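床に全部出す、という片づけ

五月の木曜、朝八時を過ぎたころ、オルワトシン・エデットさんは台所の棚の下段に入っていたものを床に移し始めた。洗剤のボトル、スポンジ、袋入りの食品、用途を忘れた小箱。敷物の上に並べるというより、手に取った順に置いていく。

エデットさんは住まいの整理を手伝う小さな事務所「ヴォナム」を営んでいる。依頼の多くは台所だという。衣類や本に比べて、台所は物の種類が多い。食べるもの、洗うもの、火にかけるもの、工具のたぐいまでが同じ部屋に集まる。しかも毎日使う場所なので、散らかっていても料理はできてしまう。

「困っていない人ほど、物の場所を人に説明できません」とエデットさんは言う。「家族に『あの袋どこ』と聞かれて、自分で取りに行くしかない。その状態が何年も続いている家が多いです」

エデットさんの方法では、最初に収納用品を買わない。まず床に出す。引き出しの中で仕分けようとすると、奥のものはたいてい奥に残る。床に出せば、袋も箱も同じ高さで目に入る。敷物があると場所の範囲が決まり、そこからあふれた時点でいったん手を止める目安にもなる。

出す順番は決めていない。ただし、割れるものと刃物だけは先に別の場所へよける。踏んで困るものは床に置かない。小さな子どもや犬のいる家では、敷物を使わずテーブルで同じことをする。

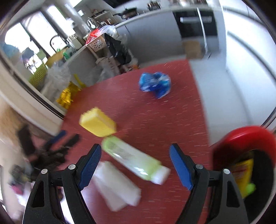

次に、洗うためのものと食べるものを離す。単純な作業だが、ここに一番時間がかかる。洗剤の隣に菓子の袋があり、その下に台所用の手袋が挟まっているという家は珍しくない。買い物から帰って、袋の中身をまとめて空いたところに押し込むと、だいたいそうなる。

かごや箱は、家にあるものを先に使う。色の違うかごがあれば、色で役目を分ける。赤いかごは食品、緑のかごは掃除、というふうに決めてしまうと、ラベルを貼らなくても家族が覚える。エデットさんは以前、ラベルを二百枚印刷して使っていたが、今はほとんど貼らない。中身が入れ替わったあともラベルだけが残り、かえって探し物が増えたからだ。

ポリ袋は別に扱う。中身の入った袋は必ず口を開けて確かめ、空の袋は一か所に集める。畳み方にはこだわらない。「三角に折るのが好きな人は折ればいいし、丸めて押し込む人はそれでかまいません。集まっていれば使います」

窓際の台の上は、後回しにしてよい場所の一つだ。明るくて手が届きやすいので物が集まるが、よく使うものが出ているだけの場合も多い。エデットさんは一週間そのままにして、その間に一度も触らなかったものだけを動かす。

一方で、高いところの重いものは早めに下ろす。鍋ややかんは、腰から胸の高さに置くと出し入れが楽になる。網状や金属の棚は通気がよく、洗ったあとの道具を戻すのに向いているが、細いものが倒れやすい。瓶を並べるなら一列にとどめる。二列にすると、後ろの列はやがて使われなくなる。

アルド・マルケッティさんは、二年前にエデットさんの手伝いで台所を片づけた。共働きで、夕食は先に帰ったほうが作る。片づける前は、同じ種類の洗剤が三本開いていた。

「買い置きがどこにあるかを知っているのが僕だけだったんです。妻は店で見るたびに買っていました」。今は開封前のものを流しの下の右側、使っているものを左側に置くことにしている。数は管理しない。右側が空になったら買う。

全部がうまくいったわけではない。食品用に決めた引き出しには、半年ほどで電池とひもが戻ってきた。マルケッティさんはそれを追い出すのをやめ、引き出しの手前に浅い箱を一つ入れた。箱からはみ出さなければよいことにしてある。エデットさんもこの判断には賛成で、行き場のない小物のための場所は、どの家にも一つあったほうがよいと話す。

作業を一日で終える必要はない。床に出したものを夕食までに戻せる量に区切り、棚一段、引き出し一つで進める。戻すときは重いものから入れ、迷ったものは最後まで敷物の上に残しておく。残ったものが片手で持てるくらいになれば、その日の分は済んだことにする。

それでも決まらないものは、紙袋に入れて日付を書き、玄関に置く。マルケッティさんの家の玄関には今も一袋ある。中身は古い保存容器のふたと、何の部品かわからない金具だという。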